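Catiner Dual
Motion planning and coordination for two-arm cells

Overview
Catiner Dual is a planning and control package for cells with two arms that share a workspace. It plans both arms as one system, checks them against each other and against the table, and streams joint targets to the drives. It runs on a standard Linux industrial PC next to the existing arm controllers. No changes to arm firmware are needed.

What it does
The planner takes a goal for either arm, or one goal for both, and returns a timed path for each. If one arm has to wait, the wait is part of the plan and shows up on the timeline. Cables can be modeled as swept volumes attached to a link, with a separate clearance value for each one.

Perception input is a depth stream or a list of object poses. The package does not include a detector. Poses older than the limit set in the cell file are rejected, and the planner holds until a fresh one arrives.

Handover module
Handover is licensed separately. It covers passing a part directly from one gripper to the other, including parts too small to leave much room between the fingers. The user sets the following:

Meeting region, as a box in the table frame
Approach angle for each wrist
Grip overlap time, default 90 ms
Finger clearance, minimum 2 mm
Release condition: force, current or timer

During overlap both arms switch to a compliant mode so that small calibration errors do not load the part. If the receiving gripper does not report a grip, the giving arm keeps hold and the task returns code 42.

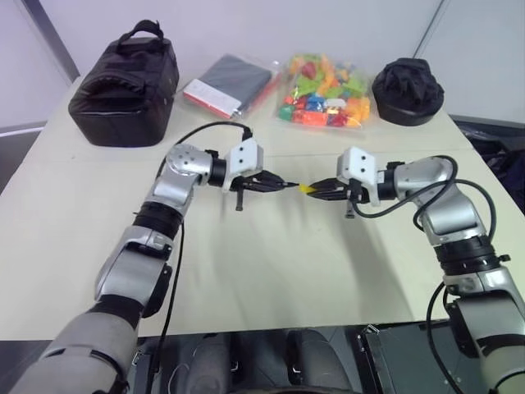
Calibration between the two bases matters more here than in any other task. Run the base-to-base routine after moving an arm or changing a fingertip. The routine uses 5 touch points and writes the result to the cell file. Older cell files from version 1 load without conversion, but their base transform should be measured again.

Interfaces
C++ and Python libraries, ROS 2 node, plain TCP socket. Logs are written per task and can be replayed in the viewer without hardware attached.

Licensing
One license per cell, tied to the PC. The viewer is free to install on any number of machines. Updates are included for 2 years.

Contact
Technical questions: Ilze Strazds
Licensing and quotes: Norbert Illés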